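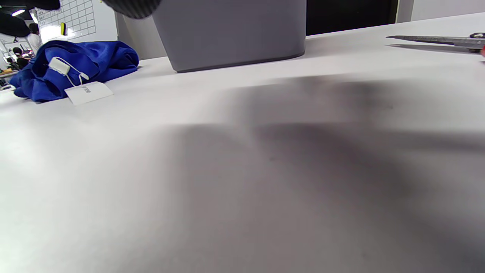 Subject: Re: [readers] The ending of "Losteck" (SPOILERS after the first paragraph)
Date: 2026-10-26

Dear all,

I finished the book last night and read Gwion's message again this morning. I agree with half of it, and I would like to argue with the other half. If you did not pass chapter 30 yet, please stop reading now and come back to this message later. I will also answer the question about the next book at the end.

Gwion Jenkins wrote:

> I'm sorry, but I felt cheated. We spend 256 pages inside
> Mrs. Edwards's head and she never once thinks about the
> thing she did? She makes tea, she worries about the roof,
> she remembers her sister's wedding in detail, but the night
> at the lake house is just missing. Then in the last part the
> husband finds the coat and suddenly she remembers all of it.
> If a narrator tells me her thoughts, she should tell me her
> thoughts. Otherwise the author can put anything in the last
> chapter and call it a twist.
>
> Also, did anyone believe in the lawyer? Delitz knows
> everything by page 90 and says nothing. Why? Only so the
> book can go on.

First, about the missing night. I had the same feeling when I reached the coat, and I was a little angry too. Then I went back to the beginning and read the first five chapters for the second time. She does think about it. In chapter two, when she talks about the roof, she says the water "came in from the side, the way it does when you leave a door open for someone." There is no door in the roof story. The first time I took it for a strange comparison, and English is my third language, so I often believe such sentences are only an idiom I don't know. In chapter four she counts the coats in the hall and does not say the number. I think these are not accidents.

So for me she is not a narrator who forgets when it is useful for the author. She is speaking to somebody, and she chooses what this person may hear. Did you notice that she says "you" only when her husband is out of the house? I found eight places. In the last part, after he finds the coat, the "you" disappears completely. My reading is that the whole first part is addressed to the sister, who is already dead at that time, and she would not need to explain the lake house to her. The sister was there.

I admit that the author could help us more. The sister's death is mentioned in one half sentence on the train, between the sandwich and the ticket inspector, and I missed it. My wife, who reads faster than I do, missed it also. If the whole construction stands on this half sentence, then it is maybe too thin.

Second, about Delitz. Here I agree with Gwion and I have no defense. A lawyer who sees the second signature and puts the paper back in the drawer should have a reason, and we never get it. I waited for a chapter from his side. There is a hint that he was in love with the mother, but it is a hint of the kind that lets the reader do all the work. When he finally speaks, at the hotel, he only repeats what we know already. I would cut the hotel.

What I did like, and what was not mentioned on the list until now, is the village. The author is very good with the people who have no role in the crime: the woman with the bakery, the two boys with the boat, the priest who is always selling his car. They talk like people in a small place talk, a bit beside the question. The book was for me at its best when nothing was happening, and I would read another one about Losteck without any dead body in it.

One small question for those who have the hardcover. In my paperback the letter in chapter 27 is signed with "E." only. Somebody wrote in July that in the first edition it was signed with the full name. Is it true? It would change a lot -- with the full name, the husband must know already at that moment, and then the scene with the coat is theater from his side. I would like the book more in this version, I think.

About the next book: I vote for "The Arnex Inheritance." I know it has 516 pages and some of you complained about the length, but compared with last winter, when we took the one with more than 1,000, it is a short story. I also don't mind if we read it in two halves, with the discussion of the first half before the holidays. The chapters are short and there is a natural break where the second brother arrives. Please, no spoilers from those who have read it already. I know there are at least two of you.

If the majority wants the other one, the Norwegian, I will read that too, but my library has only one copy and it is always out.

Gwion, I hope you will read chapter two again before you give the book away. If you still feel cheated after it, I will not argue anymore.

With best regards to everybody,
Tomasz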